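The Urkine Tabletop Vanity Box, after 7 months of daily use

I have owned more makeup storage than I care to admit. There was a train case with a broken hinge, a spinning acrylic tower that shed brushes every time it went around, and for a good long stretch a shoebox, which did the job better than either of them. So when I ordered the Urkine box last winter I wasn't expecting much. I wanted my things off the bathroom counter, where the steam was getting into my powders, and I wanted to be able to find a lip liner before coffee.

It came well packed, in a carton inside another carton, with corner pieces I ended up saving for a move. There's nothing to put together except the drawer pulls, which go on with one small screw each. Mine came with a spare screw taped inside the lid and I thought that was a nice touch. The leaflet is one folded sheet and mostly tells you not to use bleach.

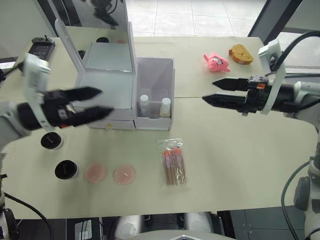

Let me start with the drawers, as they're what you'll be dealing with every day. They run on plain grooves with no rollers, and for the first couple of weeks they were stiff enough that the whole box wanted to come along when I tugged. I rubbed a candle stub along the grooves (my grandmother's trick for dresser drawers, and it has never let me down) and they've been smooth ever since. If you keep yours on a slick surface, get some of those little clear rubber bumpers from the hardware store and stick one on each corner underneath. That cured the sliding completely.

The bottom drawer is the good one. It's deep enough for compacts to stand on edge like books on a shelf, so you can read the backs, and I can fit my palettes in there with room left for a hairbrush if I turn it sideways. The upper one is shallower than I'd like. Mascaras lie flat in it just fine, but my bigger concealer catches on the way in, and I've had to learn to tuck it toward the back. 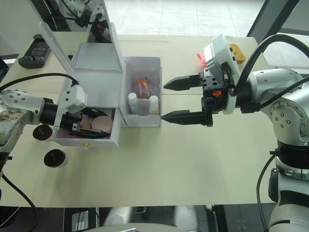
White vanity box on the table, lower drawer in use

White was a gamble. I picked it over the sage green because it matches the trim in my bedroom, and I do have to wipe it down more than I'd planned. Bronzer is the worst offender. A damp cloth with a drop of dish soap takes off nearly everything, though I have one faint smudge of brow gel near the front that I suspect will be with me for life. The lid, I'm happy to say, has stayed tight. I flip it up every morning and it still stays where I put it.

Now for what doesn't fit, and I wish the product page had been more upfront about this. Tall things are a struggle. My toner and my makeup remover live beside the box, full stop. Foundation bottles depend on the brand - the short square kind will go in upright, but anything with a pump has to lie down, and I don't trust a pump lying down. I lost a silk scarf that way once. I keep my liquids standing out on the table now and put the box to the left of them, and it has turned into a pretty nice little setup.

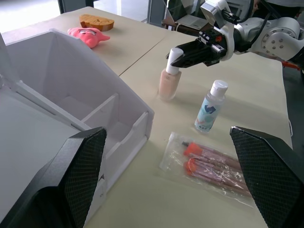
Liquid foundation and a flip-top bottle, both standing outside the box

I did look hard at two others before I settled. The Corkberg organizer has prettier hardware and a proper mirror, but it's a good bit heavier and I like to carry mine to the kitchen table, where the morning light is better. The Dagdag case is cheaper and folds flat for travel. A friend let me use hers on a long weekend and I found the fabric sides sagged as soon as anything heavier than a blush went in. For a suitcase I'd choose it. For a dresser, no.

I bought mine from Randarcombe during their spring sale for 30 dollars and shipping took 3 days. I did have to write to them once, about a drawer pull that arrived with a scratch, and they mailed a new one without asking for the old one back. I've bought a towel rack from them since, so I suppose that tells you how I felt about it.

Would I buy it again? Yes, and I'd get the same size. If you own a great many palettes or you like your skin care and your makeup all in one place, look for something taller. For an ordinary collection like mine, it holds what I reach for and it closes at the end of the day, and my powders have stopped smelling like the shower. I'd take off one star for the shallow top drawer and put half of it back for the customer service.

Four and a half stars, and please do try the candle stub.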